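Gudetti Desk in Matte White – short review

Last updated: December

Had this desk in the back room 7 weeks now. Two people asked me about it so writing this up quick before lunch.

Short version: good desk, shows every crumb, get it if you like a lot of empty space to spread out on. I do.

Putting it together

Easy. One person can do it but the flipping over part wants two. Instructions are all drawings, no words, and drawing 5 is plain wrong – the brackets go the other way round. I did it wrong, undid it, did it again. Lost 15 minutes there. Everything else lined up. No spare screws in the bag so dont drop any.

Wobble

A little, side to side, if you lean. None when typing. I tightened everything again after the first week and that helped more than I expected. My old Nurden was steadier but it weighed as much as a piano and the corners ate my hips.

The front edge

Not a straight run. There's a step in it toward the right, so that end of the top is a bit shallower than the rest. I thought I'd hate it. Turns out I put my chair more to the left and use the right end for whatever I'm not working on. If you sit dead center or want a big keyboard tray across the whole front, measure first. The clamp on my lamp did not like the step and I had to move it to the back.

The finish

Matte, white going a little gray, with very faint streaks in it that you mostly see up close. No glare under the ceiling light which was the whole reason I wanted matte. Pencil comes off with a damp cloth. Ballpoint takes some rubbing. Coffee ring left overnight came off too, was suprised.

Dust is the thing. Dark specks show up on it right away, even two or three tiny ones, and then you can't stop looking at them. I keep a cloth in the drawer unit next to it.

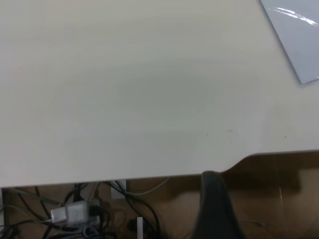 Would I buy it again

Yes. Maybe in the gray if they had it. Wish it came with a cable hole, I'm not drilling one. The Hong one my brother has comes with the hole but the top is glossy and he gets fingerprints all over it, so pick your problem.

Comments (3)

Tshepo Lekota: Same desk, same trouble with drawing 5. Mine wobbled till I put felt under one foot.

Uwe Lenz: Does the step bother you when you rest your arm on it? I write by hand most of the day.

Reply from author: Not me, but I'm left handed. Try one in the store if you can, the Ernach branch had it set up.

Contact | Copyright, all rights reserved | Back to top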